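Venue and Event Management, Unit 6
Holds, conflicts and moved dates
Handout to go with the October session. Instructor: Maarten Verbeke

Read this before class. We will use the Brunholm exercise at the end, so bring a pencil and a blank month calendar.

1. How a date gets onto the calendar

A touring show does not start with a booking. It starts with a hold. The promoter asks the building for a date, and the building writes the show in as first hold, second hold, third hold and so on. No money changes hands at this point in most buildings.

First hold has the right to confirm. If the second hold wants the date badly enough, its promoter can challenge. The building then calls the first hold and gives a fixed period to confirm or release. Find out how long that period is before you sign anything. In the buildings we look at in this course it runs from one business day to five.

Once a hold is confirmed and the license agreement is signed, the date is "contracted." Students mix up confirmed and contracted every year. A confirmed date can still fall apart over rent, insurance or staffing terms. A contracted date can only be moved the way the contract says it can.

2. Resident teams

An arena with a resident basketball or hockey team has a second calendar sitting on top of the first one. The regular season is known months ahead. The playoffs are not. The lease with the team will normally set aside a block of dates in spring that the building can sell to others only with a release clause.

A release clause should cover:
Who has priority, and over which dates
The last day on which the building can take the date back
Who pays the show's costs if it does
Whether the building must offer a replacement date, and within what window
Who tells the public, and when

The last item gets skipped. If the building posts the news before the artist's team has seen it, you will spend the next two days on the phone.

3. Case: the Lundex tour

Lundex was a four-piece band on a spring run of mid-size arenas. The stop we care about was at the Nyitrai Center, which had a resident basketball team. The promoter was Kellico.

Kellico had a contracted date with a release clause. The team went one round further than anyone at the building had planned for, and the league schedule put a home game on the night of the show. The building used its clause inside the deadline.

What had to be undone:
Six trucks already routed from the previous city
A local crew call of 87 people, load-in at 7 a.m.
375 hotel room nights, counting crew, band and support act
Catering for three meals
Ticket scans, parking passes and suite sales

Kellico kept the trucks on the road and added a rest day. The hotel let go of all but 47 of the room nights without charge. The crew call was canceled early enough that no minimum had to be paid – check your local agreement, as this varies a great deal.

The replacement date was found in the fall. Tickets stayed valid, and buyers had 30 days to ask for a refund. We will go through the settlement sheet in class.

4. Questions we will discuss

Was Kellico right to accept the fall date so quickly? What would have happened to the refund numbers if they had announced a postponement with no new date?

The support act was not available in the fall. Does the ticket buyer have a claim? Look at the wording on the back of the ticket in your reader before you answer.

The building offered to waive rent on the new date but kept the food and beverage split as it was. Work out who came out ahead.

5. Backstage catering on a moved date

Catering is a small line in the budget and it causes a large share of the arguments. The rider gives meal counts and times. When a date moves, the caterer has usually ordered food but has not started cooking. Ask for a written cutoff for each meal. After that cutoff you pay for the meal whether it is eaten or not.

Send the caterer three things: the new date, the new head count, and the name of the person who can approve changes. Do not send the whole rider again with no marks on it. Mark what is different.

Real plates and flatware cost more than disposables up front. On longer runs they pay back, and many riders now ask for them. Put the rental return date in the same file as the crew call so that it moves with everything else. 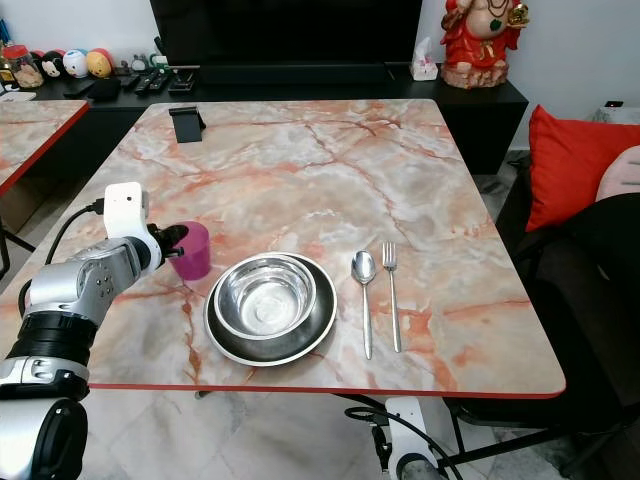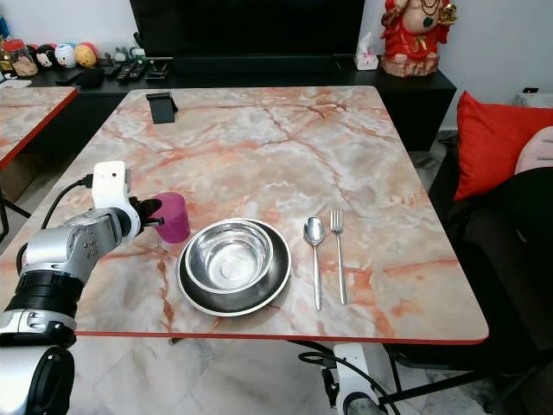
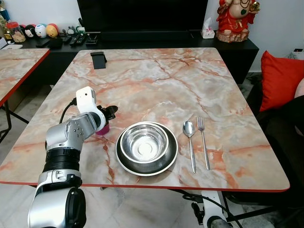 Steel dishes on a marble-patterned tabletop

6. Exercise: Brunholm Arena

Work in pairs. One of you is the building, the other is the promoter.

Brunholm Arena has a resident hockey team. A comedian holds first on a Saturday in late spring, a country singer holds second, and the team may or may not need the night. The country promoter has challenged. The comedian's agent wants to confirm but will not accept a release clause.

Step 1. Write down what each side knows for certain and what it is guessing.
Step 2. The building drafts a release clause of no more than 120 words.
Step 3. The promoter marks it up. Every change needs a cost next to it.
Step 4. Agree on a public notice. It must give the status of tickets in the first sentence.

Hand in the marked clause and the notice on one sheet with both names. Late sheets lose 2 points.

Reading for next time: Chapter 9, ticketing agreements, up to the part on service fees. Skip the appendix.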